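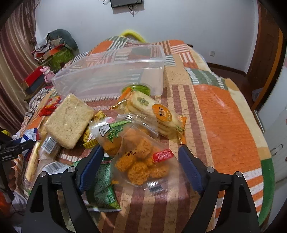

Snack pile and the clear storage box, box on its side.

26/12/2023, Venley, back bedroom

Sorting the snacks. Ksawery's idea is that one clear plastic box will take the lot and that we can then stop buying more until it is gone. I have my doubts on both counts. We said much the same in October and ended up with two half-used boxes and a carrier bag.

What we have is a mixed lot. Clear bags of orange fried clusters, rice cake as a big pale block and also as a long roll, round cream-coloured crackers stacked in film, a bar or two, and a number of small printed packets. They don't share a shape, which is the whole trouble. The clusters are mostly air and corners. The block won't bend. Crackers at the bottom of anything turn to crumbs, whatever Tullio says about the film holding them together.

Tullio's plan (written on the back of a Stullberg delivery note, now lost, so from memory):
- block in first, flat against the long wall
- roll beside it
- crackers on end in the corner
- soft bags over the top
- small packets pushed into the gaps

It sounds fine. It sounded fine for the tea cupboard too. My objection is that anything pushed into a gap is never found again, and the small packets are the ones people come looking for. I would put them in a separate tub. He says a second tub defeats the purpose. We have not settled it.

Labels. One of the clear bags of clusters has black handwriting across the top and a red label with white characters on its side. The one behind it has a white label with a green leaf. I can't say whether they are the same thing from two shops or two different things. Ksawery is sure they are the same. He has not tasted either, so I am leaving them as two lines in the list.

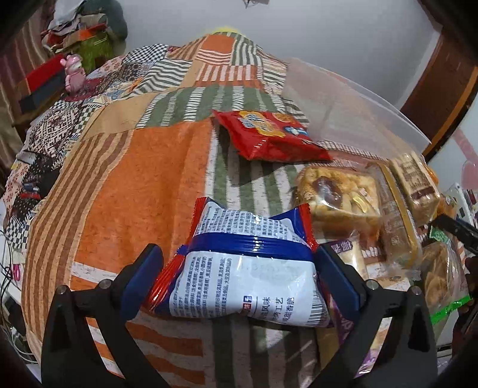 White packet with the dark blue band and red ends, over the quilt. Red bag behind.

Small text in columns, all Chinese, with a barcode near one corner. The larger characters I could copy out are 风味, 工艺 and 甜香脆. The last is sweet, fragrant and crisp, according to Ksawery, and the first just means flavour. Every packet in the house would claim as much. Filed under "sweet, probably" until someone opens one.

Tried to write down weights as well and gave up. The kitchen scale moved between 53 and 401 with the same thing on it, so either the battery is going or it never worked. Not using any figure from it. Cirillo has a better one and owes us a favour.

Still to do:
- decide on the second tub (me for, Tullio against)
- check dates before anything goes in the box, not after
- ask at Darnesano whether they sell the lid on its own
- put the quilt through the wash, crumbs or no crumbs

Ksawery reckons the box will be full by supper and empty in 14 days. I have put five on the lid not shutting.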